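Home | Products | News | Support | Contact

Category: News > Company announcements

Zisto launches Asell, so you can teach a robot arm by hand

August 13, 2020

Hello from all of us at Drestow! I'm Olanrewaju Sani, I look after product here at Zisto, and I'm really chuffed to say that Asell goes on sale today (we've been itching to talk about it since June).

You take hold of the arm, or steer it from the next room with our hand controller, and do the job yourself. Asell records each go and learns from it. Most jobs need up to 30 goes, and five minutes will get you set up – my mum managed it! 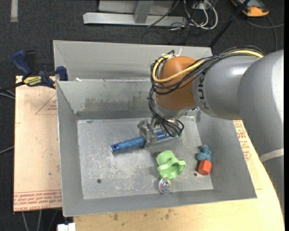
A KUKA arm with a blue brush in its gripper, over a metal bin.

Picking odd things out of a bin is still my favourite job to teach. Brushes, cups, little toys, they all want gripping differently, and your hands know that already, so why type it all out?

Asell comes in two versions, one for hand guiding and one with remote control as well. Our older Cù software carries on as before, and Cù customers can move over free of charge. Drop us a line for a demo!

Press contact: Olanrewaju Sani, Zisto, Drestow | © 2020 Zisto | Back to top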